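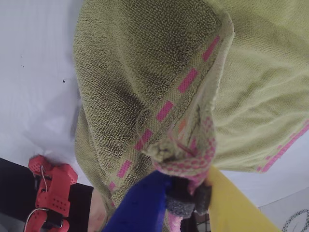 I was 34 when I stopped being able to recognize faces, or so I told everyone. The truth, according to the very patient doctor I finally saw in February, is that I never could.

It's called prosopagnosia, or face blindness, and I'd spent my whole life thinking I was just rude. I once chatted with a man at a bus stop in Skondthorpe for a solid five minutes before he said, "It's Rok. Rok Matić. I'm your boss." (I'd worked for him for six years!) He'd shaved his beard, that was all – and for me the beard was the man.

So I learn people by their coats, their walks, the way they clear their throats. My friend Arben Pavlović has a laugh like a car that won't start, and I could pick him out of a packed stadium. Put him in a new hat and ask him to keep quiet, though, and I'll walk right by him.

Movies are hopeless. Two guys with brown hair and I'm lost until the credits, which drives my sister up the wall. I've had to ask her who the killer was while he was still confessing.

There's no cure. The doctor gave me a few tips and the address of an online group with 1,196 members, and I stayed up half the night reading their stories. One woman had waved happily at herself in a store mirror. I've done that twice, and the second time I said good morning.

Get our best stories by email. Enter your address to sign up for the newsletter. You can unsubscribe at any time.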